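## 九月换季:把衣服挂起来吧!

这一期的生活栏目想聊一件特别小、但做完特别爽的事——把T恤从抽屉里请出来,挂到衣架上。

起因是Sarkby社区的换衣角九月重新开门了。去年的老读者应该还记得,那时候大家把衣服叠成一摞一摞放在长桌上,看着挺整齐,可只要有人想翻最底下那件,十分钟不到整张桌子就塌成一座小山。今年Jhun Lumanlan提议全部改成挂的,一开始我心里直打鼓(要多少衣架啊!),结果大家你家匀一把、我家凑一捆,竟然真的凑齐了。从去年开张到现在,换衣角经手的衣服已经有1754件,这个数字是Jhun一笔一笔记在本子上的,看到的时候我在屋里喊了一声。

改成挂之后最明显的变化是:大家愿意慢慢看了。以前印花T恤叠起来只露一截领口,图案好不好看全靠猜;现在手指一拨,胸前印的什么字、什么图,一眼就知道。有位读者来信说,她在这里找到一件和自己大学时代几乎一模一样的球队T恤,站在架子前高兴了好半天。这种事我怎么听都听不腻!

### 挂T恤的几个小手法

好多人问怎么挂才不把领口撑大,我把Jhun教的和自己摸索的写在一起:

- **从下摆进,不从领口进。** 把衣架从衣服下面伸进去,一路送到领口,让挂钩自己钻出来。领口松垮的T恤,十有八九是被硬塞衣架塞坏的。
- **先挂一边肩膀,再挂另一边。** 一只手稳住衣架,另一只手捏着布料往外带。两边都着急,衣服就会拧成一团。
- **挂好之后抖两下。** 捏住下摆轻轻一抖,再顺着侧缝捋一把,大褶子基本就散开了。
- **深色衣服翻面晾,正面挂。** 晾的时候护颜色,收进柜子的时候翻回来,找图案方便。
- **厚重的针织衫还是叠着吧。** 毛衣挂久了肩膀会鼓两个包,我有一件灰色开衫就是这么牺牲的,至今心疼。

衣架本身不用讲究。塑料的轻便,T恤用刚刚好;宽肩的木衣架留给外套。如果柜子里的衣架五花八门,建议把同一种的集中到一段杆子上,衣服的肩线会落在同一个高度,打开柜门的时候心情真的会变好。

还有一条是我自己的私心:深色T恤请尽量按图案分,不要按颜色分。我有一阵子把黑T恤全挂在一起,每天早上对着一排黑乎乎的肩膀发呆,后来把带大字的放左边、纯色的放右边,出门快多了。小孩的衣服也可以照办,我家老二现在会自己跑去左边找他那件恐龙的。

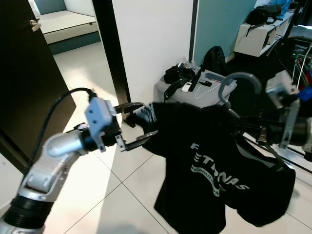 *黑色印字T恤配灰色塑料衣架,胸前的白色大字很抢眼。*

### 这个月怎么参加

换衣角还在Mulik楼的一层,下午2点开门,4点开始收拾。每人最多带16件,洗干净就行,不用熨。T恤、衬衫、薄外套都欢迎,童装尤其缺,家里孩子又蹿了一截的朋友请多多翻箱底!内衣和泳衣这次不收。

带衣架来的朋友,可以把衣架一起留下,也可以挂完衣服再带空的回去,门口的纸箱就是放衣架用的。想提前到场帮忙挂衣服的,在群里跟Jhun说一声,她会留好位置和热茶。上次有几位第一次来的邻居,本来只打算放下袋子就走,最后边挂边聊,一直待到收摊,还互相换走了对方的外套。

另外,有读者问换下来没人领的衣服去了哪里。目前的做法是先留到下一次,再没有人挑走,就由Keane街的裁缝铺拿去剪成布料,做抹布和坐垫。铺子里最近做了一批用旧T恤编的圆垫子,颜色乱七八糟地混在一起,好看极了,我已经预订了一块放在厨房椅子上。下一期我们会请铺子的师傅讲讲怎么剪布条、怎么起头,家里有舍不得扔的旧T恤,先留着!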